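Two Arms, One Shelf: Living With the Harneck Bench Cell

The Harneck bench cell arrives in two boxes. The larger holds the extrusion, the wall panels and the floor plate. The smaller holds two arms, two power supplies, a hub and a bag of hex keys in sizes that match the fasteners, a courtesy other vendors in this price range do not always extend.

Harneck sells the cell as a complete workspace for small labs and product teams that want to train and test two-arm handling tasks without building a rig from parts. The buyer gets a pair of light arms with parallel grippers, a camera on each wrist, a fixed overhead camera, a three-sided enclosure and a year of the Fikero control software. The whole thing fits on a sturdy bench. We ran one from late winter into July.

Assembly

The manual gives an assembly time of half a day. Ours took a full one. Most of the difference went into squaring the corner posts, which have to be true before the rail across the back will seat. The printed instructions show the rail going on first. They are wrong, and a corrected sheet is available if you ask support for it.

The arms bolt to a platform at the front of the cell. Base spacing is adjustable in fixed steps, and the choice matters more than the manual suggests. Set too close, the elbows compete for the middle of the floor. Set too wide, neither arm can reach the far corner on the opposite side, and any handoff has to take place in a narrow strip near the front. We settled on the second-widest position and left it there.

Cable routing is the weakest part of the hardware. The supplied clips hold the cable against the upper arm well enough, but the slack at the shoulder is left to the user. Leave too little and the connector takes the load at full extension. Leave too much and the loop can catch on the platform. We would like to see a molded guide here.

Control and recording

Fikero runs on an ordinary desktop computer with a mid-range graphics card. It handles calibration, teleoperation, recording and playback. Calibration of both arms takes 32 minutes from a cold start and has to be repeated whenever a base is moved. The routine is automatic apart from two prompts, and it did not fail on us once.

Recording is simple. The operator drives both arms with a pair of hand controllers, marks the start and end of each attempt with a foot switch, and sorts good attempts from bad at the end of the session. Over the review period we stored 2,942 attempts and kept 1,511 of them for training. The ratio reflects our operators as much as the equipment, and it improved steadily.

Playback is less polished. Scrubbing through a long session is slow, and the wrist views sometimes load after the overhead view, so the first second of a clip has to be watched twice. Export is to an open format and gave us no trouble.

Task kits

The more interesting purchase is the optional task kit service. Kutel, a separate company that works with Harneck, ships sets of household props with interchangeable wall coverings and floor mats. The coverings are there to keep a trained model from depending on one plain background. Each kit comes with a short written task list, and the subscriber is free to ignore it.

We subscribed to the nursery and shelf kit and used it mainly for stocking work: pick a tissue pack from the floor, carry it to the shelving unit, set it down. Soft packs are a fair test for a parallel gripper. They give when squeezed, and a pull-out tissue can hide the edge that the wrist camera needs to find. 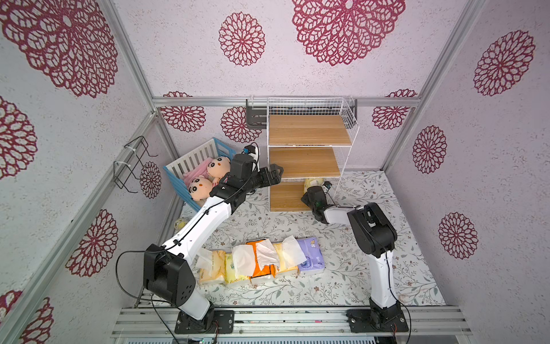 Grip force is set per task, in software, on a scale that has no units. For soft packs we ended near the low end. Higher settings creased the wrapper and shifted the contents, which then changed how the pack sat on the shelf. The bottom shelf was the hardest target for us, given the low wrist angle it demands. The middle one was the easiest by a good margin.

The kit costs $700 a quarter. That is steep for props, most of which can be bought in any large store. The wall coverings are harder to replace and do save time, although changing all three walls means clearing the floor first.

Against the competition

The obvious alternative is the Cuervo twin-arm set, which is cheaper and has a longer reach. It comes without walls, without an overhead camera and with software that assumes the user can write their own. A team with a capable engineer and a few free weeks could match the Harneck cell for less money. A team without one should pay the difference.

The arms themselves are close. Cuervo's are quieter. Harneck's hold position better under load, and a failed wrist motor was replaced under warranty in nine days, with the return label included.

Harneck says a revised shoulder cable guide is in testing and will be offered to existing owners at cost.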